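Zollutdale Kitchens & Floors
Frequently Asked Questions

Home – Showroom – Planning – Floors – FAQ – Contact

These are the questions we get most often by phone and at the showroom desk. If yours is missing, write to us or stop in.

PLANNING AND QUOTES

Do I need an appointment?

You can walk in and look around without one. For a planning session you do need an appointment, and it takes about an hour and a half. Saturday slots fill up first. Tuesday mornings are usually the quietest time of the week.

What should I bring to the first session?

A sketch of the room with the wall lengths, the ceiling height and the position of the windows, doors, radiators and outlets. It doesn't have to be neat. Photos on your phone are useful, especially of the corners and of the wall where the water comes in. If you are keeping your refrigerator or stove, bring the model number.

Does planning cost anything?

The first session and one round of changes are free. If you would like us to measure your home before you decide, we charge a measuring fee, and we take it off the bill if you order a kitchen from us.

Can I take the drawings home?

You get the floor plan and one view of the room after the first session. The full set with dimensions and connection points is released once the order is signed. Please don't have pipes or cables moved on the basis of the first plan. It is drawn from your own measurements, and older houses are rarely square.

How long is a quote valid?

Until the end of the following month. A quote written in February can be accepted through the end of March. After that we have to check the prices again, and the price of solid wood in particular can change.

FLOORS

Should the floor go in before or after the cabinets?

It depends on the floor. Glued-down wood and tile can go in first and run under everything. Floating floors need room to move, and heavy cabinets standing on them can pin them in place. With a floating floor we set the cabinets first, lay the floor up to the legs and clip the toe kick on at the end.

If you plan to change the floor in a few years anyway, tell us. We can set the legs a little higher so there is room for a thicker floor later.

Which direction should the planks run?

Most people run them along the longest wall or toward the main window. In a small kitchen that opens into another room, it usually looks calmer to keep the same direction in both. Laying them diagonally is possible, but it takes longer and uses more material, so the quote will be higher.

Is a rustic wood look a good idea in a kitchen?

It is forgiving. Knots, streaks and uneven color hide crumbs and small scratches much better than an even, dark surface does. The drawback is that a strong pattern takes up a lot of attention, and it can be tiring next to a busy countertop or a patterned backsplash. We normally suggest plain walls with it, in white, gray or a soft beige.
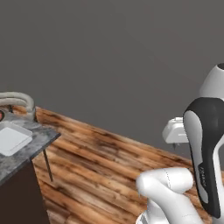 Look at the sample boards in your own kitchen before choosing. The lamps in our showroom are warmer than most lamps at home, and a brown that looks reddish here may look almost yellow by a north window. You can borrow up to five boards for a week against a deposit.

How much extra flooring should I order?

For a simple rectangular room, we add 5 percent. For a room with many corners or a diagonal layout it is more, and we work it out from the plan. Keep the leftover boards flat and dry. A later batch may not match in color.

Can wood be laid over floor heating?

Many of our wood floors can, but check with us before ordering. The surface temperature should not go above 27 degrees Celsius, and the heating has to be run in before the floor is laid. Ask your heating installer for a written record of this. We need a copy for the warranty.

How do I clean an oiled floor?

Sweep or vacuum it, then wipe with a well-wrung cloth and a little wood soap. Don't use a steam mop. Dry patches in front of the sink are normal after a while and can be re-oiled on their own without treating the whole room.

COUNTERTOPS AND CABINETS

What is the difference between the Nurier and Clonitz lines?

Nurier is our made-to-order line. Widths can be changed to suit the room, and there are more colors to pick from. Clonitz comes in fixed widths, is simpler inside and is delivered sooner. The hinges and drawer runners are the same in both. If your walls work out well with the fixed widths, Clonitz is the cheaper choice and we will say so.

How high should the counter be?

Stand straight, bend your elbow and measure from the floor to the elbow. The work surface should be a hand's width below that. If two people of very different heights cook, we plan for the one who does most of the chopping, or we make one section higher than the rest.

How much space do I need around a counter that stands in the room?

Leave at least 42 inches between the counter and the nearest cabinets if one person cooks, and more if two people do. Check it with the dishwasher door open. Pay attention to corners that point into a walkway, too. We can round them off or clip them at an angle, and families with small children often ask for this.

Can I put hot pans on the countertop?

We advise against it for every material we sell, stone included. Use a trivet.

DELIVERY AND INSTALLATION

Who installs the kitchen?

Our own fitters, led by Remzi Güler. He also does the final measuring for all Nurier kitchens, so he will have seen your home before the truck arrives. Floors are laid by Özkan, a separate company we have worked with for many years. You get one contract and one bill from us for both.

How long does installation take?

A straight kitchen with no floor work takes two days. Larger kitchens take three or four. If a stone top is being made, it is measured after the base cabinets are in place, and you will have a temporary top in the meantime. The sink can be connected to it.

What has to be ready before you come?

The old kitchen has to be out, the walls painted and dry, and the water and power connections in the places shown on the connection plan. Please keep a parking space free for the truck. We start at 7:30 a.m. unless something else was agreed.

Do you take away the old kitchen?

Yes, for a fee. It has to be ordered at least a week ahead. We don't take refrigerators or anything with paint cans in it – those have to go to the recycling yard.

Something arrived damaged. What now?

Take a photo of it, leave the packaging on if you can, and report it within 20 days. Use the part number on the label, for example 513 for a side panel, along with your order number. Small parts are mailed to you. Fronts and panels are brought and fitted by us.

PAYMENT AND WARRANTY

When do I pay?

There is a deposit when you sign, a second payment before delivery and the rest after the final walk-through. If something is still open at the walk-through, we write it down together and you may hold back a fair part of the last payment until it is fixed.

What does the warranty cover?

Cabinets, hinges and runners are covered, and so is our installation work. Appliances are covered by their makers. Water damage from a floor or counter that stayed wet is not covered, and neither are changes in wood color from sunlight.

Can I still change my order?

Clonitz orders can be changed until they are packed. Nurier orders can be changed until the final measuring is signed, because the parts are cut after that. Handles can be swapped later in both lines if the hole spacing is the same.

Last updated: February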